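The bag is the hard part. Ask anyone on the Iltora floor and they'll tell you the same thing before you've even put your coat down. A loose apple is easy. An apple in a crinkly plastic bag, with two other fruits leaning on it and the overhead lights bouncing off every fold, is a different animal.

I had come to the Jardine building for Iltora's September open day, expecting a slick stage show and a few handshakes. What I got was better: a long room, a row of work cells with the crews still at them, and permission to stand as close as I liked and ask as many questions as I could think of. I stayed until five in the afternoon.

The cell that kept pulling me back was the fruit table.
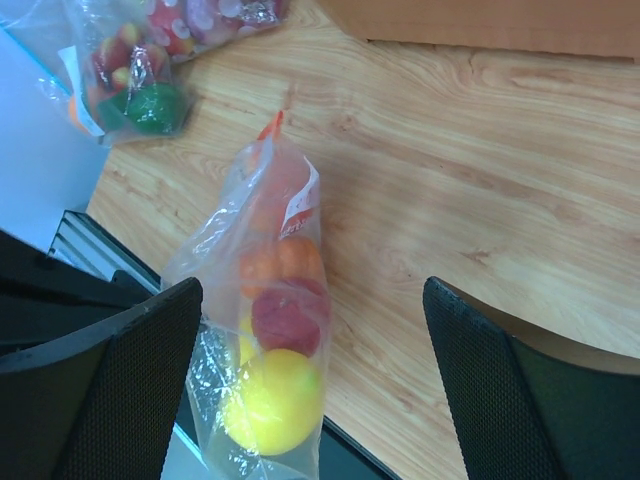
Between the fingers: the wrist camera's look at a bag of fruit.

Each arm carries its own camera out at the wrist, and visitors could watch those views on a monitor beside the cell. I could have watched all day. You see what the hand sees, which means you see very little, very close up. The two black fingers have a fine mesh texture on their inner faces, and between them everything looks enormous. A lemon-yellow fruit under plastic becomes one big glare with a color behind it. Twist the bag a little and the glare jumps somewhere else!

The software is called Osivance, and it learns from practice runs guided by people. An operator leads the arms through a job, the motions and the camera views are saved together, and then it's done over with the fruit in new places. Iltora had set itself a goal of 2,000 bagged-fruit runs before opening the doors and finished with 2,003, a number the crew had written on a whiteboard and underlined twice. Another 800 are planned with boxes and cartons.

From the visitors' side of the rail, you take in the whole arrangement at once — two arms reaching in from the front corners, a gray-walled space in between, fruit wherever you look.
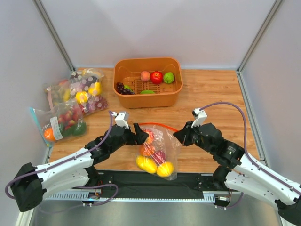 Two arms, one orange basket and plenty of zip-top bags share the fruit table.

I loved how ordinary it all was. Grapes, strawberries, mangoes, a dragon fruit, the kind of bags you'd have in a kitchen drawer. The crew mixes them on purpose. A bag with grapes in it slumps one way and a bag with mangoes slumps another, and the system has to cope with both. One operator told me the strawberries were her favorite and the grapes were her enemy, and she had clearly given this some thought.

Two hands matter here too. Try opening a zip bag with one hand and you'll see why. One gripper can steady the plastic while the other does the fussy part, and getting the pair to agree on timing took the team most of the summer.

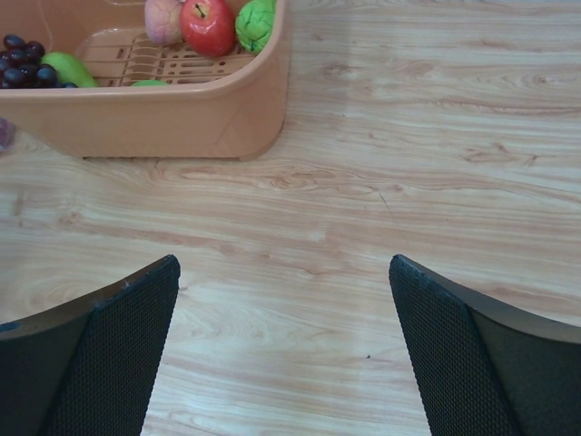
Photo: Iltora / Ultden

The basket gives the arms a different problem. There's no plastic to see through, but there is a front wall, and a small green fruit tucked down behind it nearly vanishes from the wrist camera's view. The grapes and the red apple are much easier to find. Operators talk about "peeking," moving the wrist a bit to get a better look before committing to a grab, and I found myself leaning sideways at the monitor as if that would help.

Some 500 people signed up for the day, and the fruit table had a crowd whenever I passed. Kids got it right away. They called out which piece the arm should go for next and groaned when it picked another.

Ultden, which runs the workshop next door and helped build the cells, is hosting its own open house in the spring. I've already asked for a spot near the rail.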